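4.2 Open day at the Drendness site

The tabletop cell was shown to the public at the Lernora open day on 21/07/2018. Visitors stood on two sides of the mat and could ask for a run at any time. The task was the kitchen set from Section 3, with mugs, plates and fruit, and both arms were under the Tretov controller. We logged 20 full runs — four of them stopped early by the operator.
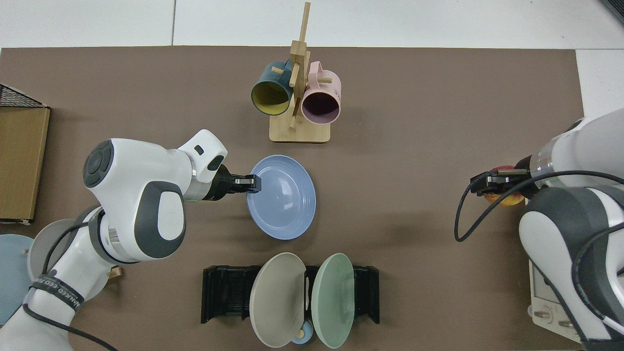

Figure 4. Kitchen set during the open day. The left gripper holds a blue plate by its rim and the right one holds an apple.

Najafi, commenting on a draft of this section, asked whether runs with people close by should be pooled with the lab runs from June, given that the operator may act sooner with an audience. We agree with the concern and report them separately. The lab set has 2654 grasps, and the open day added some 1000. Stops by the operator are counted as failures in both.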